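Speaker notes – "The arm that let go (and the one that didn't)"
Grostlow automation meet-up, October 2021
Slot: half an hour plus questions. Clicker is temperamental, press twice.

Slide 1 – title

Hello, thanks for staying on after the coffee. I'm going to talk about a fault that took us far too long to find, and which we mostly caused ourselves. If you've come for a success story, there's a bit of one near the end, but you'll have to sit through the rest of it first.

(Pause. Check the people at the back can hear. They couldn't last time.)

Quick show of hands – who here runs anything with two arms on it? And who has had the two arms hit each other? Keep your hands up if you told your manager the same day. Right.

Slide 2 – what we do

Keep this short, they've got the handout. We're a small team, we train a two-armed rig to work a task box. Buttons, a slider, toggle switches, that sort of thing. The sort of fiddly stuff a person does without looking. The project is called Sevia, and you'll hear me say Sevia when I mean the software, the rig and sometimes the whole room. Sorry about that, we all do it.

Each run is a short routine. Press this, slide that, flick the switch, back to the rest pose. We log everything: joint positions, motor currents, the commands we sent and the ones the servos say they got. Remember that last bit, because it comes back.

Slide 3 – the day it went wrong

It was January. We'd set up a long batch, 800 runs, which was the biggest we'd tried in one go. We were quite pleased with ourselves. There was someone in the room for all of it, that was the rule and it still is, but by the second afternoon "in the room" meant at the other desk with a sandwich. That was me, and it was my sandwich.

Run 718. The left arm was down on the slider. The right arm was meant to be waiting. I heard a sort of creak, then a crack, and when I looked up the right arm had gone limp and dropped on to the box, and the left arm was still pushing. It carried on pushing. It had no idea anything had happened, so it finished its move, or tried to, with the other arm lying across it.

I hit the stop. I'd love to say I did that straight away. I went back through the log and it was 12 seconds from the drop to the stop. Try counting 12 seconds in your head with something grinding in front of you. (Do count it out here. It's uncomfortable and it works. Don't rush it.)

Slide 4 – damage

One cracked bracket on the right arm, one stripped gear, a chewed bit of cable sleeve, and the lever snapped off one of the toggles. Nobody hurt. No hands were anywhere near it. I want to be very plain about this though – earlier that same afternoon I'd had my hand in there to put the box straight, with the power on, between runs. I'd paused the batch from the keyboard and reached in. The pause stops the next run from starting. It does nothing at all about an arm that loses torque and falls on you.

So when people say it was only a broken bracket, yes, it was, and I still didn't sleep brilliantly.

Slide 5 – what we thought it was

This is the slightly embarrassing part. First guess: overheating. The servos do get warm, the batch was long, it fitted nicely. We bought a fan! We felt great about the fan. We ran again with shorter batches and rests in between, and it dropped again on the second morning, with the shoulder servo reporting a perfectly ordinary temperature.

Second guess: bad servo. We swapped the shoulder servo. Same thing three days later. Then we swapped the one next to it, for reasons I can't defend.

Third guess: the software, meaning Sevia proper. We spent a week and a half reading our own code, which is nobody's idea of fun. We did find two bugs. Neither of them had anything to do with it. They're fixed now, so that's nice.

Slide 6 – what it was

It was a connector.

(Let them groan.)

The power lead to the right arm runs down from overhead in a loop, then into the joints. We'd had it supplied with the kit from Fetel, and there was nothing wrong with it as it came. What we'd done was move the arm's base a bit further out when we changed the box, and we hadn't given the lead any more slack. So in most poses it was fine. In one pose, with the arm swung well over and the wrist turned, the loop pulled tight and tugged on the plug. Only a little. Do that a few hundred times and the plug starts to walk out of its socket.

Once it had walked far enough, the contact would break for an instant at that pose, the servos would reset, and a servo that has just reset holds nothing. Down comes the arm. Then gravity takes the tension off the lead, the plug makes contact again, and by the time you come over to look, everything has power and every light is on. I must have wiggled that plug half a dozen times and found it fine, with the arm lying down. Of course it was fine with the arm lying down.

What gave it away was the log. I said to remember the commands sent and the commands received. Our logger was writing the last good value whenever a servo didn't answer. So on the graph you saw a lovely flat line, as if the arm was holding still. It should have been a gap. We changed it to write nothing, ran until it failed, and there it was, a hole in all 6 joints at once. Six servos don't fail together. Power does.

If you take one thing home from this talk, please go and find out what your logger writes when it gets no answer. Ours had been telling us fibs for months.

Slide 7 – why the other arm kept going

Second half of the fault, and in my view the worse half. Each arm had its own controller, and each one watched itself. The left one had no reason to stop, its own joints were all healthy. We'd drawn a diagram once with an arrow between the two controllers and the word "watchdog" on it. The arrow was never built. It was on the wall for a year and we'd all stopped seeing it.

(This usually gets a question. Take it now if it's quick, otherwise park it.)

Slide 8 – photo

I like to leave this one up while I talk, it gives people something to look at besides me.

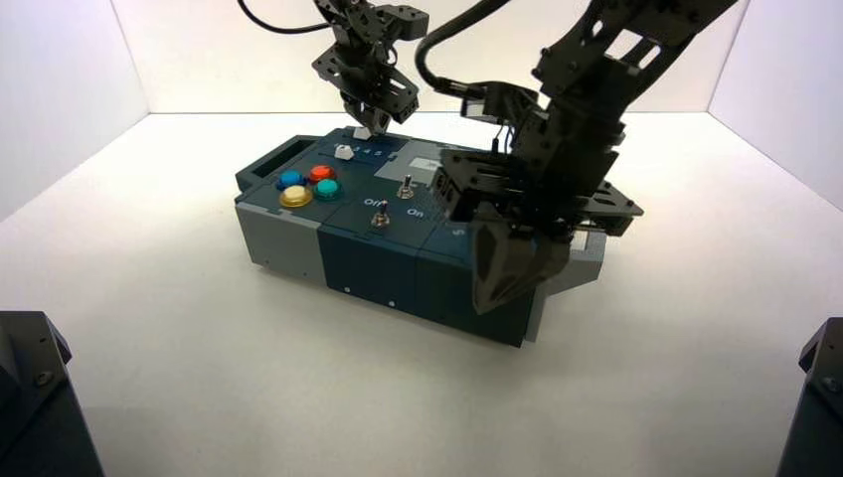
Both arms over the task box, left gripper down at the back by the slider, right one over the front corner.

Have a look at how close together everything is. The box is small and the arms aren't. When both of them are in over it there isn't a lot of room for either to be somewhere unexpected, and that's before you think about hands. You can see the black cable looping down to the right-hand arm as well, and that's the kind of loop I've been going on about. When you look at a rig like this your eye goes to the grippers. Mine does, anyway. I've had to train myself to start at the top and follow the cables down.

Slide 9 – what we changed

Go through these at a normal speed, people write them down.

Strain relief on every lead, clamped to a bracket, so a pull lands on the clamp and never on the plug. Locking connectors where we could get them. We slowly drive each arm to its furthest poses whenever anything gets moved, and one of us watches the cables and does nothing else.

The watchdog is real now. If either controller misses a reply, both arms stop and hold. We argued a fair bit over hold or go limp. We went with hold, and then found that you can't hold with an arm that has lost power, so there's also a soft stop underneath the shoulder which limits how far it can drop. It's a lump of rubber. It's the best thing we've bought.

Hands in the enclosure means power off at the switch, and the arms parked down first. It costs us a minute each time. People grumbled for a week, me included.

And the stop button has moved. It used to be by the keyboard, and now there's one at each desk.

Slide 10 – has it worked

So far, yes, with a bit of caution. We've done the same length of batch again, all the way through, and no drops. We've had the watchdog trip a handful of times. One was a real loose lead, on the left side this time, and it caught it with both arms holding still and nothing bent. The others were false alarms from a timeout we'd set too tight. I'd sooner have those than the sandwich afternoon again.

Our sister group on the Lui project have the same controllers and took the logger fix straight off us. They found gaps too. I'm not allowed to say how many, but they went rather quiet.

Slide 11 – things I still don't know

Whether the lead on its own would have gone sooner or later, without us moving the base. I suspect it would. I've no way of showing it, as we'd thrown the old plug away before anyone thought to look at it properly. Please keep your broken bits. Put them in a bag with a label.

Also whether a camera watching for a dropped arm would be any use. We tried it for a fortnight and it mostly spotted people walking past.

Slide 12 – questions

Likely ones:

How much did it cost? Parts, not much. Time, most of a month.

Why not buy a bigger, safer arm? Money, and it'd do a lot more harm if it fell.

Do you still eat at the desk? No.

If there's time left over, show the graph with the flat line and then the same graph with the gap, and go back and forth between them a few times. Spare copy is on the memory stick, in the folder called old.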